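Wayne Paquette brings his habits workshop to Marchand this November

Good news for anyone who missed out last year: Wayne Paquette is coming back to Marchand, and this time he is staying for the whole weekend. The speaker and coach will run his two-day workshop, Small Turns, at the Lellar Hall in November, with places for 191 people and a free talk on the Friday evening before it starts.

Last year's visit was a single afternoon, squeezed in between two other bookings, and the seats went in a morning. Plenty of people wrote to us afterwards asking whether he would do it again. He will, and the new programme is much fuller — there is time for pair work, a long walk by the river on the Saturday and a proper question session at the end of each day.

Paquette spent most of his working life in shift management at a paper mill before he began coaching, and it shows in the way he talks. He likes plain questions. What did you do in the first hour after you got up? Who did you last thank, and what for? His audiences write their answers down on paper, by hand, and keep them. He has been collecting his own since he was 31, in a row of school exercise books that he brings along and lets people leaf through in the breaks (the early ones are very funny, and he knows it).

"I was tired of making huge plans in January and dropping them by the second week," he told us on the phone. "So I started asking what I could change before lunch. That was a question I could answer."

The workshop follows his book Before Lunch, published by Etska in the spring, which has already found its way on to a good many bedside tables in town. The reading group at Eris, the bookshop on Marchand's market square, gave it two full evenings and could easily have filled a third! Their favourite chapter was the one on awkward conversations, where he suggests saying the hardest sentence first and then staying quiet long enough to hear the reply. Several members tried it out at home between the two meetings and came back with stories.

What will happen over the weekend

Saturday is about looking at an ordinary week. Everyone draws up a plain chart of their days and marks the hours that leave them flat and the hours that leave them with some go in them. Paquette takes people through it slowly, with lots of stops, and says the arguments in the room are usually the best part. After the walk there is a session on rest, which he thinks most of us are bad at.

Sunday turns to other people: asking for help, saying no kindly, and mending a friendship that has gone quiet. The last hour is set aside for writing a letter to yourself, to be posted back to you in the spring. We did a short version of this last year and still have ours pinned up by the desk.

Food and drink

Lunch is included on both days and will be vegetarian, with bread from the market. Tea and coffee are free throughout. If you have an allergy or would like to bring your own lunch, please say so when you book, and the kitchen will keep a shelf clear for you.

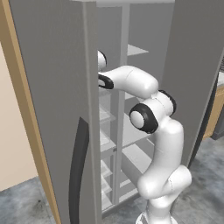

Booking and prices

Booking opens this week at the Eris counter and by post to the Lellar Hall. The fee covers both days, lunches and a workbook, and you can pay in two parts. There is a lower price for students, carers and anyone out of work, and you won't be asked to prove it. Day tickets are not being sold this time, as the Sunday sessions lean heavily on what has been done on the Saturday.

The Friday talk needs no ticket at all. It takes place in the big room, which seats over 400, so bring a neighbour. Doors open at seven and Paquette will sign books afterwards for as long as there are people waiting.

Getting there

The hall is a short walk from the bus station, past the library and over the footbridge. There is step-free entry from the garden side and a hearing loop in both rooms. Parking is tight on market days, so if you can share a car on the Saturday, please do. Bring shoes you can walk in, a pen you like using and a warm layer, as the river path can be breezy even on a bright day.

Names for the waiting list will be taken at Eris once the workshop is full.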